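June, visit notes, Pelero handling group, afternoon session

Went over at 13:30 for the open afternoon. Main interest was the towel work, as we have the same problem on the Bellis cell with soft sheet goods: pick is fine, second grasp is poor. Writing this up before I lose the details. Numbers are from the handout or from what was said at the table, marked where it matters.

Setup. Two hand-held grippers, one per hand, each with its own camera. The operator does the fold by hand through the tools, and the recordings go into training for the two-arm cell. Fingers are the parallel type, black jaws with yellow tips, light gray housings with a slot through them. No glove, no exoskeleton, no arm in the loop at this stage. Cables run off the grippers, and I asked about drag. They said operators stop noticing it within the first hour. I would want to check that on our bench, where the cable run is longer.

Dataset as of the handout: 3576 recorded folds, 148 thrown out on review. Reject reasons were not broken down. Asked for the split and was told it exists and would be sent. Follow up on this.

Material for the session was dark gray towel, deep pile. They start with it lengthwise on the table and bring one end over first.

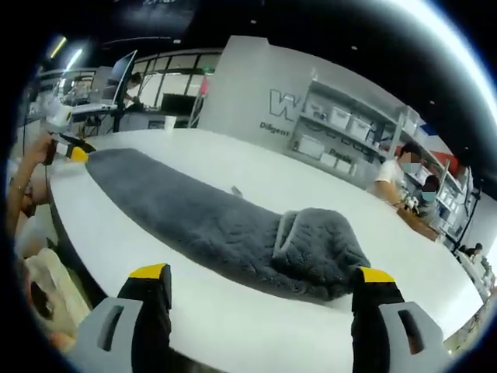
Points I wrote down while the first folds were going on:

- Approach angle matters more than grip force. Coming in flat, the lower finger pushes the hem ahead of it. Coming in steeper, it gets under the edge, but the tip marks the pile.
- Their operators aim for the hem and avoid the body of the cloth. The hem is stiffer and gives a repeatable thickness between the tips.
- Deep pile hides the contact point from the camera. They do not correct for this in the recordings. The view is left as it comes.
- White table, dark cloth. Good contrast for them. We run gray on gray and should stop doing that before we compare any results.
- Fisheye lens on the grippers. Wide enough to keep the other tool in view for a good part of the fold. Distortion is handled in the Vondon software downstream. I did not see the calibration step.

Discussion on the second grasp. Their position is that the free hand should already be open and over the near end before the far end comes down. We currently wait for the first fold to settle, then move. Waiting costs us cycle time and the cloth creeps during the pause. I think they are right for thick cloth. Not convinced for thin sheet, where the moving edge pulls air under it and the near end lifts.
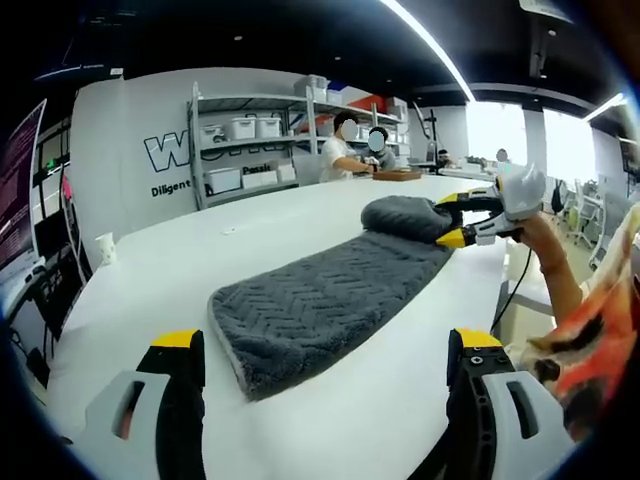 Far end folded back and held in one gripper, other gripper open at the near end.

Tip wear: they change the yellow tips every 1000 folds regardless of condition. Ours go until someone complains. Suggest we adopt a fixed interval and log it, even if the number is different. Tip material was not disclosed. It has more give than our Hikidia pads, judging by thumb pressure on a spare they passed round.

Review process: each recording is watched once at double speed by a person who did not make it. Flags are slip, double layer picked, tool out of view. Double layer is the one we have never logged. Add it to our sheet.

The arm demo was at the end of the session, a separate run on thinner cloth. 18 attempts, no count of successes given out, and I lost track after the first few because of questions from the other visitors. Do not quote a rate from this.

Actions:

1. Request reject breakdown for the 148.
2. White table surface for the Bellis cell, matte if we can get it.
3. Try early positioning of the free hand on the thick samples only. Leave thin sheet as is for now.
4. Add "double layer" to the review sheet.
5. Ask Vondon whether the lens correction can run on our older cameras.

Open question: whether to fold on a slight slope. It came up at the table and was dropped. Left it on the whiteboard by the bench, please do not wipe.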